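The Slow Dance at Dilerstead

Farzana Usmani has been singing at other people's weddings since she was nineteen, and she still cries at most of them. She doesn't hide it, either. "I turn my head toward the drummer," she told me, laughing, "and he pretends he has something in his eye too."

Her band, Natton, plays soul, old country and a good handful of film songs, often in the same hour. I caught up with them in January at Dilerstead, a converted mill with a sprung floor and a ceiling so high that Gavin Yule, who plays upright bass, spent most of the sound check walking to the far wall and back again with his head tilted. (He'd like it on record that the room is kinder to horns than it is to him.)

The couple had asked for 325 guests, two first dances and no "Electric Slide" under any circumstances. Farzana wrote that last one on the back of her hand. Sadia Satti, the bride's older sister, had sent along a playlist of 70 songs, with stars beside the ones that mattered and double stars beside the ones that would cause trouble in the family if they were left out.
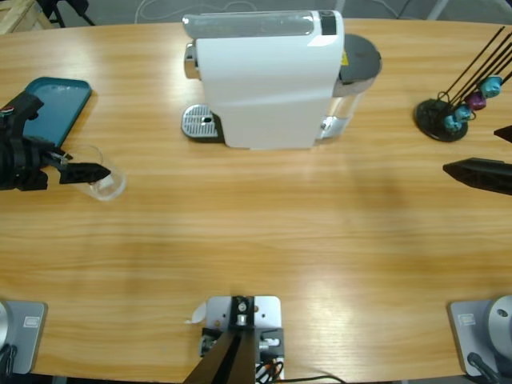

A white capsule coffee machine on a light wooden tabletop.

I asked Farzana how a band gets through a list like that, and she told me they don't really try. They learn the double stars, they learn whatever the grandparents courted to, and then they watch the floor. If the aunts sit down, the tempo comes up. If the little cousins start sliding on their knees, somebody plays a waltz and the parents come out to collect them — and half the time the parents stay.

The second first dance was for Naheed Dhanial, the groom's grandmother, who had missed her own on account of a snowstorm and a stalled bus. She picked "Moon River." Gavin played the opening alone, very softly, and she danced it with her grandson in flat gold shoes, telling him the whole way where to put his feet.

Natton finished a little after midnight and then, because people kept standing there looking hopeful, played two more.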